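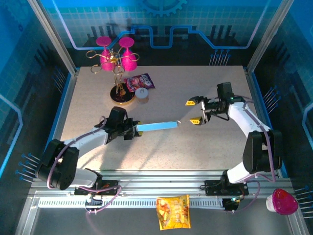
Fanano Staff

About us

Fanano is a small school for setting a table and looking after what goes on it. Glassware, mostly. Also racks, trays, linens, the boring stuff like where do the spare forks live. We teach evening classes and Saturday mornings, and we rent out practice sets to people who have a party coming up and don't want to buy 30 of anything.

Started as one class in the back half of a lampshade shop on Kudo Street. The shop closed, we stayed, took the front half too. Sign still has the old hooks on it.

What we teach

First class is always stemware. Picking it up, putting it down, carrying two at a time, hanging it. People think hanging a wine glass is nothing. Then they try it on a holder with curly arms, like the gold wire one with the two pink glasses, and the foot goes in crooked and there's that little clink. So we do it a lot. Slide the foot in level, let go late. Pair them up at the same height so the holder doesn't lean.

Second class, cleaning. Warm water, not hot. Stems dry with one cloth and bowls with another. Gold wire gets a soft brush in the curls and never a scrub pad, we have a drawer of holders that met a scrub pad.

After that it depends on the group. Some want napkins. Some want to learn the full table, five courses, all of it. The Tuesday group has been stuck on teapots for a month and seem happy.

Color

We get asked about this so it goes on the page. Yes we like colored glass. Clear is fine, clear is correct, if you're tasting wine seriously use clear. But a magenta glass on a beige table does a lot of work and you can skip the flowers. Pale tabletops in general are easier to learn on. Dark ones show every crumb and drop.

The Ostska shelf

Our lending shelf, named for the town where the first box of glasses came from. 255 pieces on it as of the last count, down from the count before, glasses being glasses. Students borrow free for two weeks. Everybody else pays a deposit. Bring it back clean and dry, holders seperate from glasses please, do not transport glasses hanging on the holder. Please. Wrap each one, feet up, in the box it came in.

Break one, tell us, no drama. The deposit covers the first one.

The Mutano room

Upstairs, bigger, long table seats a full class. Used for the full table course and for rentals. There is no elevator, sorry, we know. If stairs are a problem we move your class down to the front room, just say so when you sign up and we'll swap.

Cost and sign up

Stemware and cleaning together, four evenings, $129. Full table course is $255 and includes lunch on the last day, which you will set yourselves. Private groups, ask. Max ten in a room.

Sign up at the front desk or by the form on the contact page. The form sometimes eats the phone number field so put your number in the message box as well. New session dates go up at the end of May.

What to bring

Flat shoes. Sleeves that push up. Two lint free cloths if you have them, we sell them if you dont. Leave rings in your bag for the glass classes, they scratch and they tap.

Donations

Happy to take old glasses, odd ones too, singles are good for practice. Holders with the base still attached. No cracked pieces, no crystal with a chip "only on the foot", the foot is the part it hangs by. Drop off weekdays before four, ring the bell twice.

Page updated 2026-05-15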